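Custholm Ballooning Forum > Records and high flights

Thread: Brarnard altitude attempt, does it count?

kettlewind
Posted July 24, 2019

Hello all. I followed the Brarnard flight from the field at Besberg and I have a question about the rules. The pilot carried two loggers. The first one stopped writing data during the climb, and the second one continued until landing. The two files differ by 202 feet at the last point where both were working. The club record for this class was beaten by 1,039 feet according to the second logger. Is one logger enough for a claim?

I am not against the pilot. I only want to understand how it is decided. 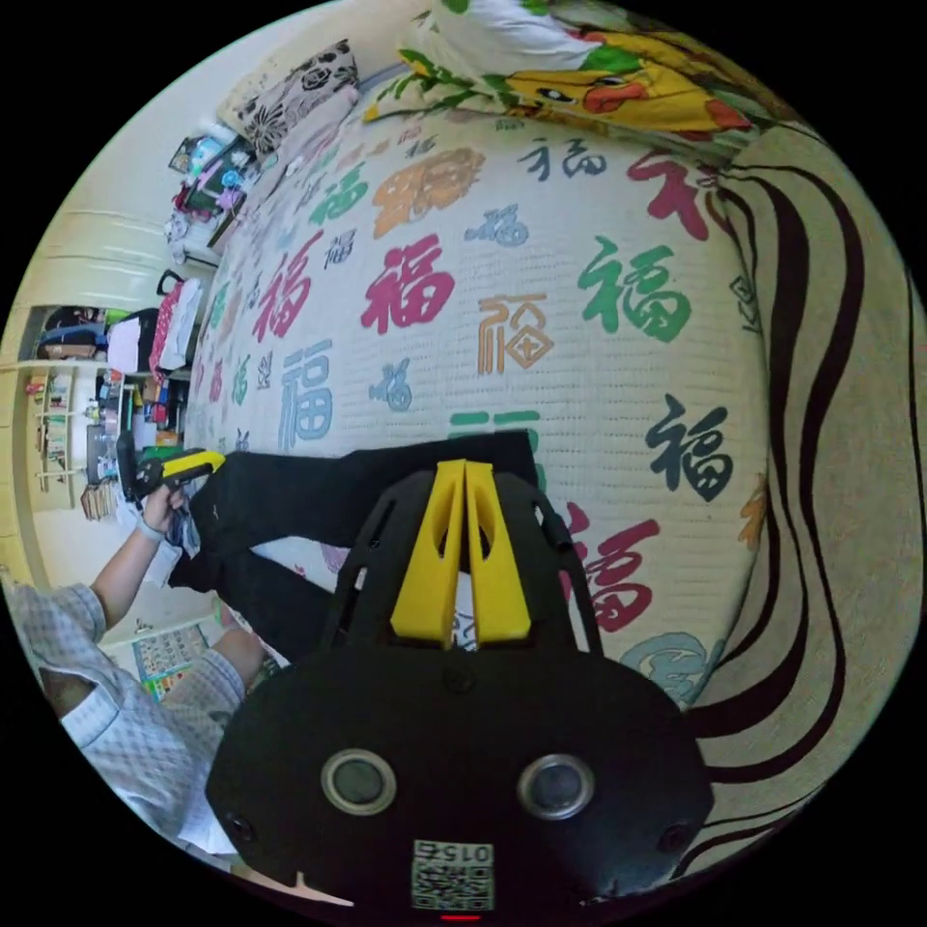

Replies (5)

slowburner_8
The club rule says one sealed logger is enough, if it was checked before the flight. The second logger is a backup and you are free to use the backup. So for me it counts. A difference of 202 feet is small when the margin is 1,039.

kettlewind
Thank you. But was the second one sealed? I read the launch notes twice and they mention a seal only for the first.

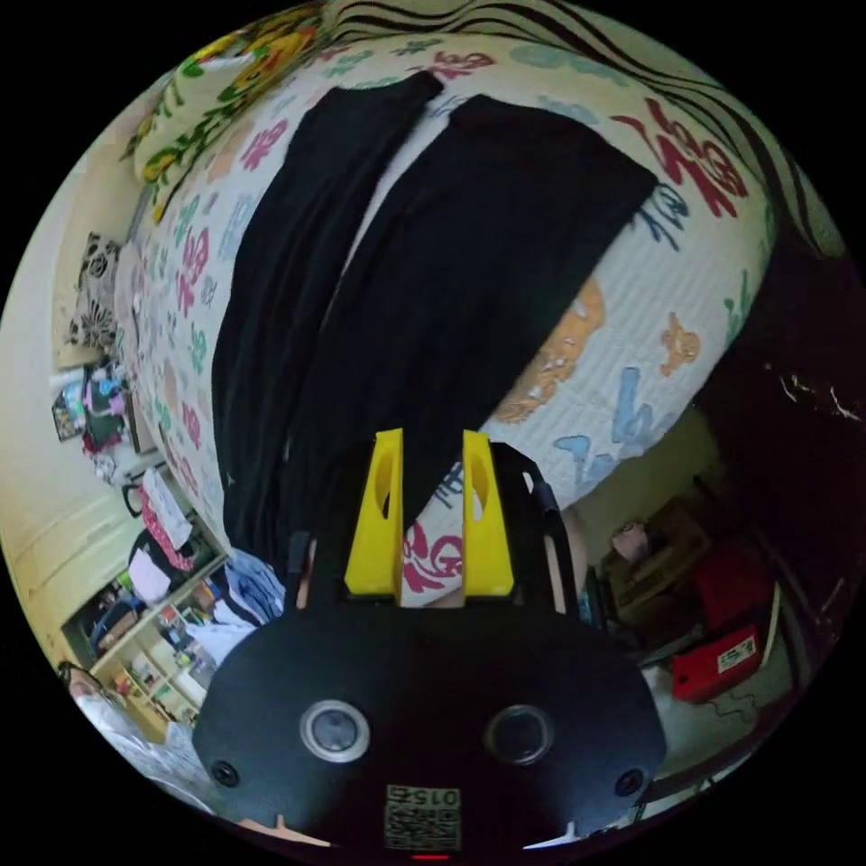 Wan

I was on the launch crew that morning. Both were sealed, and the notes were written in a hurry. The sealing form for the second logger is in the folder together with the weather sheet. We took off later than planned, as the wind at 3,000 feet was stronger than the forecast, and the paperwork suffered a little.

What I cannot explain is the difference between the two files. They were hanging on the same side of the basket. One used pressure and the other used satellite height, so some difference is normal, but it was growing during the climb.

slowburner_8
That growing is normal also. Pressure height assumes a standard atmosphere, and on a warm day it reads lower than the real height. The higher you go, the more it is off. The same happened to me in July last year.

orla_basket
I disagree with slowburner_8 on one point. The old record was measured by pressure only. If you compare a satellite height with a pressure height, you compare two different things. The new claim should be corrected first, and then we can see what is left of the margin.
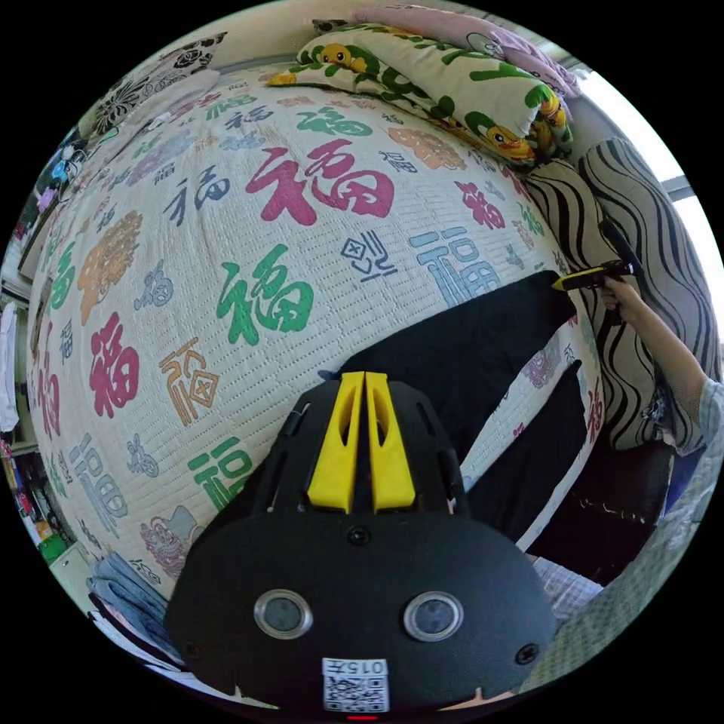
fenlark
The correction works in both directions, orla_basket. If you want to correct the new flight you must also correct the old one, and for the old one there is no temperature data. I looked for it in the club archive and found only the takeoff weight, 1,455 pounds, and the landing time.

orla_basket
Then the old record stays as pressure height, and the new one goes into a separate list – satellite height. Other clubs do this already.

slowburner_8
A separate list with one flight in it is not much of a record. I would be disappointed if it was my flight.

Wan
I will scan the sealing form and put it in the files section tonight. About the list I have no strong opinion. The pilot only asked me if the landing fee at Besberg can be shared.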